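Clearing and Resetting a Shared Desk Drawer

Facilities guidance for staff at the Sirkitdale office

Desks on the main floor are shared between teams, and each desk has one drawer. The drawer must be emptied and reset whenever a desk changes hands. The procedure below applies to all curved desks supplied by Rutesen and should be completed by the departing user before the desk is released in the Plundik booking system. Allow 38 minutes for a drawer that has been in use for a full quarter.

Before you begin

Collect one document tray, one small box for personal items, and two soft cloths. Remove any drinks from the desk surface. Check the floor under and in front of the desk for cables, and move your chair well back so that the drawer can open to its full length.

Step 1. Open the drawer

Stand facing the desk and pull the drawer toward you with even pressure. Do not lean on the front panel. If the drawer stops early, close it and try again; an item standing upright at the back is the usual cause.

Step 2. Remove the contents

Take items out from front to back and place them on the desk. Papers go in the document tray. Keys, chargers and personal belongings go in the box. Continue until the base of the drawer is bare, and check both rear corners by hand.

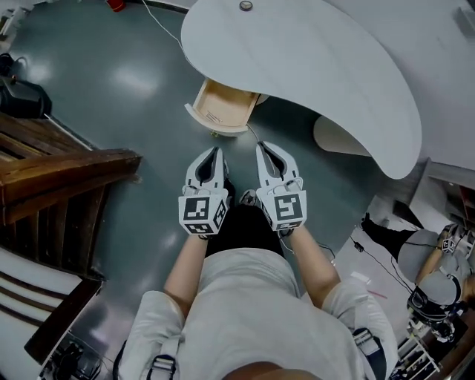
Step 3. Clean the interior

Wipe the base with a dry cloth first, then with a cloth slightly dampened with water. Work along the grain. Spray cleaners must not be used inside the drawer, as they leave marks on unfinished wood. Leave the drawer open until the base is fully dry.

Step 4. Sort what was removed

Return shared stationery to the supply cabinet. Confidential papers must be placed in the locked disposal bin and may not be left on the desk at any time. Items belonging to a former user should be labeled with the desk number and handed in at reception, where they are held until the end of the following month.

Do not set boxes down on the stairs or in the corridor while sorting. Both are exit routes and must remain clear at all hours. 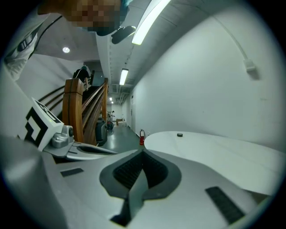 Step 5. Close and report

Close the drawer slowly and confirm that the front sits level with the side panels. Record the desk as cleared in Plundik. If the drawer sticks, tilts or will not close, select "Repair needed" and leave it as it is. Repairs are carried out by Poojary, and users should not attempt to remove the runners themselves.

Restocking

A new user may request a standard set of supplies at reception. The set contains 2 pens, one notepad and one pack of 1,000 staples. Printer paper is kept in the copy room and should not be stored in desk drawers.

Requests received before 3:00 p.m. are filled the same day.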